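March, late, should be asleep

Up at six. Coffee, no breakfast, straight into the back room before I could talk myself out of it. Said I'd do the whole thing by lunch. Ha.

Started with the shelves. Half of what's on there I don't even like. Old chargers, a candle with no wick left, manuals for things we got rid of two apartments ago. Found the Ekum receipt for the desk finally - 297 dollars, I had been telling everybody it was less. Put it in the folder. Then could not find the folder an hour later. Found folder. It was under the other folder.

Bags next. I own too many bags, this is just a fact about me now. Canvas ones inside canvas ones inside a suitcase. Got it down to a keep pile and a go pile, and then moved things from go back to keep, so the keep pile won. The big shiny black one is the problem. Too nice to give away, too big to use for anything normal, and it won't fold down, it just crinkles at you and springs back open. Studs on it too so it catches on every sweater I own. I want it for the Tănase trip though, the blankets would fit in there and I wouldn't have to take the hard case on the train. So it stays. Put it down by the rack for now.

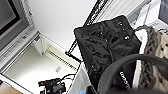

Where was I. The rack. Had a long argument with myself over whether it goes by the window or stays put. Measured the wall, wrote 34 inches on my hand, washed my hands. Measured again. Still 34. It'll fit if the little table goes, but then where does the lamp go, and the lamp is the only decent light in there after four. Left it all where it was. Maybe tomorow.

Lunch was crackers standing up. Then the phone, Valtetti calling about the rug cleaning, they want 540 and that's without pickup. For a rug! I said I'd think about it and I have thought about it and no. Going to do it myself in the yard when it's warm, baking soda and the stiff brush. Mom's way. Might ruin it. It's already half ruined from the paint so whatever.

Afternoon mostly dust. Behind the radiator I don't want to talk about. Used the long brush and then a damp sock on a ruler, got more with the sock. Two pens back there, a hair clip, the missing piece from the puzzle we threw out in January. Felt bad about the puzzle for longer than it deserved.

Also the wool stuff - need to air it before I pack it away, last year I was lazy and everything came out smelling like the closet. Buy cedar blocks. Buy the big zip bags as well, the Jirby ones, the cheap ones split along the seam the minute you sit on them to get the air out.

List for tomorrow before I forget
cedar blocks
zip bags
drop off go pile (DO NOT open it again)
call Valtetti back, say no, be nice
lamp??
light bulb for hall

Back hurts. Knees too. Room looks worse than when I started, everything off its spot and nowhere to walk, but the shelves are clean if you look only at teh shelves. Ate the rest of the soup around nine and watched something with the sound off, couldn't tell you what. Forgot to move the wash over so that's still sitting in the machine. Will run it again in the morning.

Alarm set for six thirty. Going to bed.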